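October 11, 2020
Push cell, bench notes

Arm back on after the wrist swap. Dreßler's sheet says the clamp only needs to be snugged and the tool offset can be carried over from the old one. I don't believe the second half of that and I'm going to write down why, so I don't have to argue it again in a month.

Clamped the rod, loaded the old offset, sent the tip to the touch point and brought it down by hand jog. It should have kissed the feeler. It stopped high. Backed off, loosened the clamp, turned the rod half a turn, did it again and got a different answer. So either the rod isn't straight or the clamp isn't pulling it square, and in both cases "carry over the offset" is wishful. I've now taught the tip fresh from 5 poses and saved it under a new name. The old file is still there. Please don't load it.

Clamp screws: tightened alternately, a little each side, then a paint mark across head and plate. The mark is so we can see creep. Last time the evidence for creep was that Coddale's guy remembered it being tighter, and I can't do anything with that.

Board. Took it off, vacuumed the holes in the table, put it back. It is fixed at the front corners and I'm not convinced that's enough to stop it walking when the arm leans on a block. The wood moves with the seasons too. In July we had it bowed enough that the tip scraped in the middle and floated at the far edge, and we blamed the controller for two days. Ran the straightedge along the grain and then across. Good along, slight light under it across, near the middle seam. Can live with it if the tip height is set from the high spot. Wrote the height on the tape on the controller lid.

Speed is capped at 60 mm/s until I trust the wrist. Hokuvau's default is a lot faster and their argument is that the blocks are light. Sure. The tip doesn't know that when it comes down on the wood.

Ran the long soak, 400 pushes, mixed directions, no blocks. Tip rechecked at the end and it hadn't moved by anything I could measure. Paint marks still lined up. That's encouraging and no more, an arm pushing air doesn't load the clamp sideways. The same test with blocks is the one that counts.

Blocks out, two columns, reds and greens on the left, blues and yellows toward the center, right half of the board left clear. Tip set just over the wood.

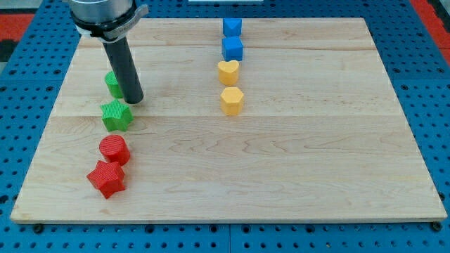 Valquíria Guerra read the above and thinks I'm blaming the wrong part. Her view is that the rod is fine and the collar face is dirty, and that half a turn would give a different answer on any wrist with a chip stuck under the plate. She wants the clamp off again, both faces wiped and stoned, and the half-turn check repeated before a single number from the new tool file gets used. She also says a paint mark shows rotation and will tell us nothing if the rod slides straight down.

Fair on the paint mark. I've added a scribe line to the list – on the rod, at the lower edge of the plate. Less sure about the chip. I did wipe it, though with a rag and not with a stone, and I didn't look at it under the lamp.

To do:
Clamp off, faces cleaned properly, half-turn check again
Scribe line on rod
Reteach tip if the check changes, otherwise keep the new file
Soak with blocks, same speed cap
Ask Cindico if they sell the rod with a runout figure or if "straight" is all we get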